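How to Budget for a Gripper Before You Order the Arm

Posted by Aiguo Kong, 9 May 2020

Most first budgets have one big line for the arm and a small one for everything else. Start at the other end. The gripper decides what you can pick up, and it often decides which arm you need.

Step 1. Write down your parts. Measure the widest and the narrowest thing you plan to handle, and weigh the heaviest. Our list at Ledesma had 18 parts on it. Two of them were too wide for the gripper we had first priced.

Step 2. Try it in simulation. Load the gripper model, put it over a work surface and open the fingers. Look at the gap, then at how much room the palm takes up behind it. A wide palm can hit a bin wall long before the fingers reach the part.

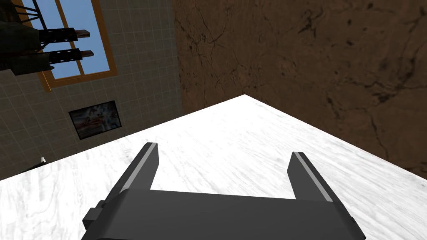 Parallel-jaw gripper with its fingers open over a marble tabletop, simulated view from behind.

Run your widest part and your narrowest part through the same pick. If either one fails, change the gripper in the model before you ask for a quote.

Step 3. Add up the weight. The arm's payload has to cover the gripper, the mounting plate, the cables and the part. Leave a margin — we use 2 kg.

Step 4. Price the small items. Ask for each of these as its own line:

Mounting plate and bolts
Cables and connectors
Spare finger pads
Software license, if there is one
Shipping both ways, in case of a return

We set aside $1,000 for this group and spent nearly all of it. Pads wear out, so order spares with the gripper.

Step 5. Check the lead time. Ours was six weeks, and the plate came later than the gripper. Isauro Cortés now orders plates first.

Keep the sheet after the order goes out. We started ours in April and still add to it when an invoice comes in.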